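4 August 2019

Dye bench, second run of the mint series on the Ultden cotton. Picks up from the May trial, which went patchy along the selvedge and was put down to poor scouring.

Scour first this time. Soda ash and a little neutral detergent, held at 92 degrees for an hour, then two hot rinses and one cold. The scour water came off yellow-brown, darker than expected for cloth sold as prepared for dyeing. Water drop test after rinsing: absorbed at once in the centre and at both edges. In May the edges beaded.

Bath made up to 600 grams of dry cloth. Stock solutions were the Prurton turquoise and the Restanwood yellow, both mixed fresh. The old yellow stock had a skin on it and was thrown out. Salt added in 3 lots, ten minutes apart. Soda ash dissolved separately and added last, with the cloth lifted clear of the bath while it went in. Temperature brought up to 68 and held there. The Sorrentino heater overshoots if left on its own thermostat, so it was switched by hand against the glass thermometer.

Stirring was continuous for the first half hour, then every five minutes. The cloth wants to fold on itself and trap air near the top of the pot. Poked down as needed with the long rod. A wider pot would fix this.

Rinsing took longer than the dyeing. Turquoise washes off badly and the water was still tinted after the fourth hot rinse. Soaped at the boil, rinsed again, and left to soak overnight.

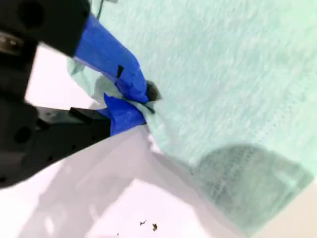
Shade against the May swatch: slightly bluer, same depth. The yellow was weighed correctly, so the difference is probably the fresh stock or the better scour – can't separate the two from a single run. Edges match the centre under the daylight lamp. Wet rub test still marks white cotton faintly. Dry rub is clean.

To do:
Repeat with the same stocks on unscoured cloth, small piece only.
Check the thermometer against the other one.
Label the stock bottles with the date mixed.
Order more soda ash before the grey series.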